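Siriwan (film)

Siriwan is a science fiction adventure film produced by Follus Pictures. It was released in theaters on 1st March and came to home video in December of the same year. The film runs for 94 minutes in its first version, and a longer cut exists for television.

The story takes place on the mining moon Tillgate, where 235 workers lose contact with Earth. A young radio operator receives a signal from the old cargo ship Drikimo, which was reported lost many years before. She travels to the ship with a crew of four and discovers that its computer still follows the orders of a captain who is dead. The crew must decide if they repair the ship or leave it before it falls into the planet.

The script was rewritten nine times. In the early drafts the operator was an old man, and the Drikimo had no computer with a voice. Most of the interior scenes were made on one set, which was painted again in other colors to serve as different decks. 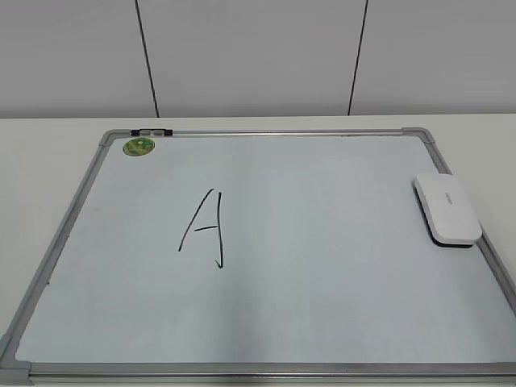

A reviewer for a fan magazine wrote that the first hour was "patient and quite frightening," but that the final chase belonged to a cheaper film. Other critics had a similar opinion. The music, played mainly on organ, received more praise than the acting.

The film opened in 806 theaters and earned back its costs only after the home video release. A sequel with the title Return to Tillgate was announced, but the production was stopped before filming began. The television cut adds a longer scene at the radio station and has a different ending, in which the signal is heard one more time.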